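Two rescued from flooded laundromat after creek wall gives way in Haltville

2 min read

23 Mar 2018

Two people were pulled from a flooded laundromat in Haltville early in the morning after a retaining wall along Gondal Creek collapsed and sent water through the lower end of Stesura Street.

The pair, a customer and an overnight attendant, had climbed onto a row of washing machines when the water came in through the back door. They were brought out through a front window by a fire department crew using a rope line and a small inflatable boat. Both were treated at the site for cold and minor cuts. Neither was taken to the hospital.

Aqeel Baloch, who was on shift at the laundromat, said he heard a loud crack from behind the building and thought a truck had hit the dumpsters. He went to look and found the alley already under water.

"I shut the door and it didn't matter," Baloch said. "It came under, and then it came through. I yelled for the other guy to get up on the machines and I called it in from there."

Baloch said the water rose to his waist before it slowed. The power in the building stayed on for several minutes, and he told the dispatcher he was afraid to step down. Crews had the electricity to the block cut before they went in.

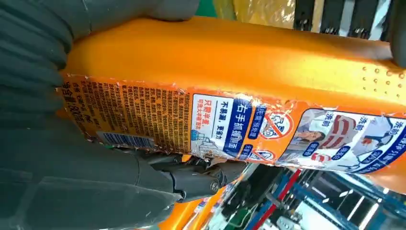

The laundromat's stock room sits at the back of the building, a step lower than the main floor, and it took the worst of the water. Shelves came down and most of what was on them went out the rear door when the creek dropped. Detergent ended up all over the alley, and neighbors were asked to hand in anything they found. An orange plastic bottle of the stuff, the kind with a patch of small raised dots for grip, is easy to spot in mud, but powder and bleach are harder to deal with. The fire department asked people not to open or pour out any container they came across, and to keep children and dogs away from the alley until it has been hosed down.

Rutilio Pacheco, the battalion chief who ran the rescue, said the call came in at 4 a.m. and the first engine could not get closer than the corner. Firefighters walked in along the storefronts, holding a line tied off to a utility pole.

"The current in the street was stronger than it looked," Pacheco said. "It was up to 2 feet deep at the curb and it was moving parking blocks. We would have lost our footing without the rope."

Pacheco said his crew also checked the apartments above the stores and helped several tenants down a rear stairway once the water fell. No one was reported missing.

The wall that failed was a 58-foot section of concrete block behind the Halent tire shop. Residents of the street had complained about it in January, when a crack opened near the top and soil began to wash through. The city's public works office said an inspector looked at the wall that month and that a repair had been put on the spring schedule. The office did not say when the work was due to begin.

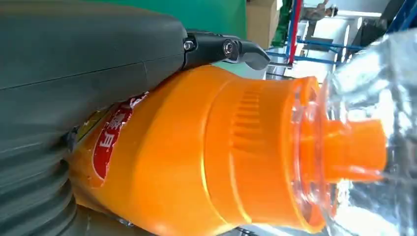 Rain had fallen on the area for most of the previous two days, and the creek was already high by evening. Public works said debris had packed against the footbridge downstream of the tire shop and backed the water up against the wall. A crew with an excavator cleared the bridge by midmorning, and the creek dropped quickly after that.

The utility said 459 customers lost power. Most had it back by noon, but the lower block of Stesura Street will stay off until the wiring in each building has been checked. The street is closed between the footbridge and the post office. Drivers should use the hill road - school buses are being sent that way too.

Baloch said he had gone home, slept for an hour and come back to look for his glasses. He did not find them.

Comments (4)

marlene_t
We called about that wall twice. Twice. Glad everyone got out.

Deke
Is the post office open? The article says the street is closed but not which side.

hillroadmom
Deke - yes, you can get in from the hill side. Parking lot is muddy.

R. Osgood
Thank you to the fire crew. My aunt lives upstairs and they carried her oxygen down for her.

Contact the newsroom | © 2018 All rights reserved | Back to top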